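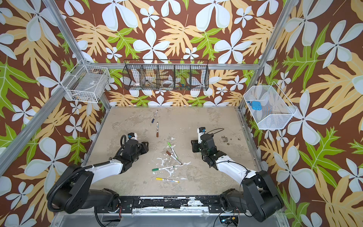

4.2 What changed at the sorting bench

Figure 2. The cell at Kourkoulas during a marker task, with both arms over the work surface and the wall baskets behind.

We had expected the interviews to be mainly about speed. They were mainly about hands, shoulders and who gets to decide where things go, and they were a pleasure to read. Kourkoulas packs art sets for schools, and until the cell came in all loose pens and markers were sorted by people sitting at a long bench. The job was known in the building as "capping" even though very little of it had to do with caps. Most staff did it for part of every shift.

The task in Figure 2 is a small one by the standards of the bench: six markers, lying at different angles, with caps in navy, brown, light green, dark green and yellow. Two of the caps are brown, and two of the markers lie close together near the middle of the surface, where one crosses near the other. Staff told us again and again that this is the part they find fascinating to watch. A person separates two touching pens without thinking about it. With the arms, somebody has to decide which one goes first and which gripper should go for it, and the people who turned out to be good at this were the ones who had spent years at the bench.

Teresa Keane had worked there the longest of anyone we interviewed. She now sets out the start layouts and reviews the failed picks, and she described the change like this: "I used to do it and go home with my wrists aching. Now I get to think about it, and I go home and I'm still thinking about it!" She keeps a notebook of layouts that cause trouble (parallel pens nearly touching is her favourite), and several of these have since been added to the test set we call Trakik. The set holds 301 layouts, of which 284 were proposed by bench staff. We find this a wonderful result, and we did not plan for it.

The interviews also brought up things that are less comfortable. Talk at the bench used to be constant. Work at the cell is done alone or in pairs, and two people said they missed the company more than they had thought they would. One asked to go back to hand packing in July and did so. Others raised the question of pay: reviewing picks is counted as the same grade as sorting, although it asks for different skills and a good deal of patience. Loukia Pappas, who runs the shift, agreed with them and has put the matter to the management. It had not been settled when we finished our visits.

Paint was another theme. Cleaning was nobody's named job when the cell was installed, and the white smears on the front rail and the splatters across the work surface (Figure 2) came up in several interviews. Some staff saw them as a sign that the cell did not yet belong to anyone. The bench, by contrast, had been wiped down at the end of every shift by whoever was sitting at it. A cleaning rota has now been drawn up by the staff themselves, and it follows the old bench order.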